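Uvska office, second floor: desk and fittings gallery

Desks | Seating | Ceiling and services | Storage | Downloads

The second-floor workroom at Uvska was refitted in April. Charvát supplied the furniture and Welar did the electrical and ceiling work. The layout was drawn by Přemysl Lukáč and revised once, after the wall ledge was found to run lower than the survey drawing gave it. The gallery covers one desk position and the wall behind it. Notes on finish, clearances and seating are given with each picture, and the full schedule is in the Downloads section.

All positions in the room are built to the same pattern. The top is white, set toward a white wall, with a black keyboard and a black mesh chair. Nothing is fixed to the surface. Drawers, monitor arms and cable trays were left out of the first order and can be added later without drilling the top.

Desk position, general

Two finishes were tested for the top: light gray and white. White was chosen for light return, as the room gets most of its light from the ceiling. The drawback is that pale items are hard to pick out on it. Sanaa Ouali raised this during the trial, and a tinted edge strip was priced but not ordered.

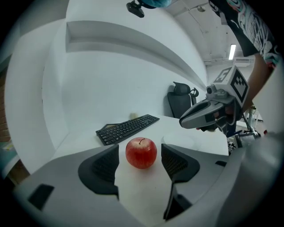 Red apple on the white top, black wireless keyboard behind it. The pale circular plate to the right of the apple nearly matches the desk. Black mesh chair with separate headrest against the wall.

Top length is 2000 mm. The keyboard is wireless, so no cable crosses the work surface. Users may set it square or at an angle; the seating guide makes no recommendation on this, and the earlier version that did has been withdrawn.

The chair is the high-back type. It has a tall mesh backrest, a looping armrest and a headrest made as a separate part. The headrest can be ordered alone under part 1101. Mesh was preferred to foam for summer use, and it is easier to clean. A brush attachment on low suction is enough. Do not use solvent cleaner on the armrests.

Ceiling services are on the same side of the room as the chair. The fluorescent light and the air-conditioning unit are close together, and their supplies are switched separately. Welar's commissioning sheet lists the light circuit first and the cooling circuit second. The wall switches are in the opposite order – labels were added at handover.

Wall and ledge

The recessed ledge is part of the original wall and was kept. It was filled, sanded and painted with the rest. Because it sits back from the wall face it takes no depth from the desk. It also holds a shadow along its length, so scuffs inside it are slow to be noticed. Milagros Pacheco checks it during the monthly walk-through and keeps the touch-up paint.

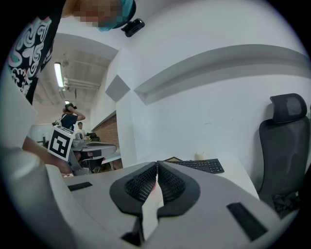 Rear of the desk with the keyboard and a small white cup by the wall. Long gray recessed ledge, with a gray square panel near the corner. Dark fabric over the seat of the mesh chair.

Wall paint is a washable matte. Marks from cups and chair backs come off with a damp cloth. If they do not, spot-paint the area and feather the edge; a full recoat is not needed. Over 400 g of the original batch is held in the store cupboard, decanted into sealed tins.

Loose items are allowed on the desk during the day. The clearing rule applies at 6 p.m. and covers food, cups and paper. Keyboards stay in place. Clothing may be left on a chair during working hours and should be taken home or hung up afterward.

Outstanding points

Item 13 on the snag list, a gap in the sealant where the top meets the wall, is still open. Charvát has proposed a flexible white bead. Nevzat Değirmenci has asked for a sample length before the full run is done.

The drawing set shows the chair at an earlier, lower backrest height. Use the schedule for dimensions until the drawings are reissued. Floor finish, door hardware and the storage wall are covered in separate galleries.

The asset register is being moved to Prostimgate. Old shelf codes will be read by both systems until the move is complete, and new labels should be printed from Prostimgate only. Do not remove the old label before the new one has been scanned.

Text and schedule: Elsie Rowbotham
Layout drawings: Přemysl Lukáč

Next gallery: Storage
Back to second floor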